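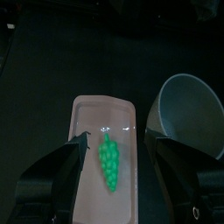

A student in last Thursday's tutorial asked whether a toy bunch of grapes should be sorted under fruit or under colour, and whether a child who puts it with the green items has made an error. No error has been made. The child has used a different rule from the one the educator had in mind, and the observation record should state which rule was used.

Home Unit Outline Readings Tutorials Assessment Contact

Week 7: Pretend food in the early learning room

Learning outcomes
Students will be able to select play food for a sorting activity, present it suitably, and record a child's choices in plain language.

1. Selecting the items
Choose pieces that a child can recognise from their shape alone. Grapes are well suited, as the clustered form remains familiar even in a simple moulded toy. Every piece must be checked against the centre's small parts policy before it is offered to children under three. Pieces with cracks or loose parts are to be withdrawn and entered in the equipment register.

2. The tray
A shallow tray with a raised rim gives the child a defined place to work. Begin with a single item on the tray and allow the child to handle and name it. A second item may then be introduced. Trays in pale colours are preferred for this activity, particularly where bright green or dark purple pieces are in use.

3. Language
Use the ordinary name of the item first ("grapes"), followed by one describing word. Avoid correcting a child who offers another name. At the Wevenex placement centre, students are asked to write down the child's own word alongside the usual one.

4. Recording
Complete one observation sheet per child. Note the item offered, the rule the child appeared to follow, and any comment made. Interpretation belongs in the right-hand column only.

Assessment task 2
Submit a written plan of 700 words for a sorting activity using play food. The plan must include a list of materials and a blank observation sheet. Submissions are collected in Room 377, Hemetti Building, before the April break.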